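Skovus resets hand-held gripper pair after pad wear

9th August

Skovus has put one of its two-gripper recording stations back into service after replacing the finger pads and resetting the jaw alignment on both units. The work was done by technician Junhao Tan at the Willska site, where the station is used for cutlery sorting.

The station consists of 2 hand-held grippers used together by one operator, one in each hand. Each has two black plastic fingers with blue pads at the tips. Tan said the old pads had gone hard along the inner face and were letting thin handles roll when the fingers closed.

Pads are now changed after 34 hours of use. The earlier practice was to change them when the operator reported slipping, and that left the left and right units with pads of different age. Spare pads come from Le Goff in packs of 4, enough for both grippers.
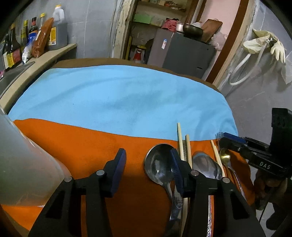
After fitting, the fingers are opened to the stop and the pivot is checked for side play. The jaws are then closed on a flat gauge. If light shows between the pads, the finger is taken off and reseated; the pad itself is not trimmed. The cable is checked last, with the handle turned through its full range.

The unit is then tried on spoons and chopsticks laid on cloth. Polished steel and narrow wood are the first items to show a badly seated pad, according to Zhuoran Shen, who keeps the maintenance log. Soft cloth also lets the operator press the fingertips down without marking them.

The Cluvusen software holds a separate zero position for each gripper. Both must be entered again whenever a finger has been removed, even if only one side was touched. Shen said a missed zero in June cost the site a day of recordings.

The next pad change will include the pivot pins.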